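Filed under: Short Reads > Kitchen Table Stories

The Table from Pasaribu

I bought the table in February, which is a stupid month to buy a table, because you have to get it home over ice. It came from Pasaribu, the secondhand place behind the bus depot, and it cost me 80 dollars plus a ride in a stranger's van. White top, wide as a bed. My sister said it looked like something you'd do an autopsy on. I said great, then I'll finally have somewhere to do my taxes.

I should explain that I'd been living out of boxes for 3 years. Every apartment was going to be the temporary one, so I never unpacked past the second layer. I ate standing up at the counter like a horse. I worked at Timell back then, entering parts orders, and I had lunch at my desk there too, so I could go a whole week without sitting down to a meal that didn't have a keyboard in front of it.

Well, the table changed that for exactly one evening. I made soup, I lit a candle (a candle!) and I sat there feeling like a person in a catalog. By the next night I'd put the mail on it. Then a lamp that needed a plug. Then a sack of onions, my winter hat, the box of my mother's letters I'd been carrying from place to place and not opening.

You know how it goes with a flat surface. I moved back to the counter.

What got me was a phone call from Trulteck, who I'd applied to so long ago that I'd forgotten what the job was. They wanted me in Ikau by the end of the month. Ikau is 290 miles away. I said yes before I'd thought about it, hung up, and turned around and looked at that table, and I couldn't see one inch of white.

So I cleared it. I started at six in the evening with the easy stuff – the mail, the hat, the onions, most of which had sprouted. The letters I read. All of them, on the floor, with my back against a table leg, and it was past two when I finished. She'd written about the weather mostly. In one of them she asked whether I had a decent place to sit and eat.

I laughed so hard I had to put it down. Then I got up and wiped the whole top with vinegar and warm water, corner to corner.

The van driver remembered me. He charged me more this time, and he had every right to.

My table has a rule now, in Ikau, and I've kept it longer than I've kept any diet. Things can live around the outside, and I don't care what they are or how they look, but the middle belongs to me. Tonight the blue cup is way up at the far side, the gray bin has the right, and in between there's all that bare white, just waiting for a plate. I've got soup on.

Comments

onionsackblues: "Like a horse" – I feel seen. Eating toast over the sink as I type this.

marlow_reads: I wanted to know more about the letters, but maybe it's better that we only get the one line. My mom's were all weather too.

tenthfloor: What kind of soup though??
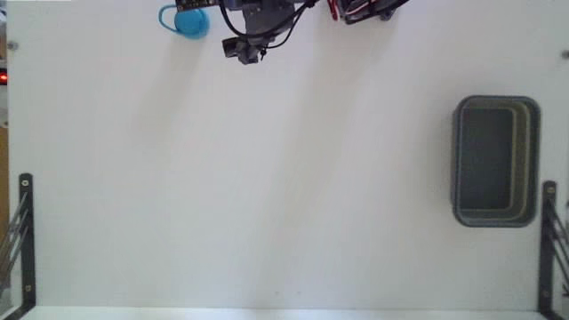
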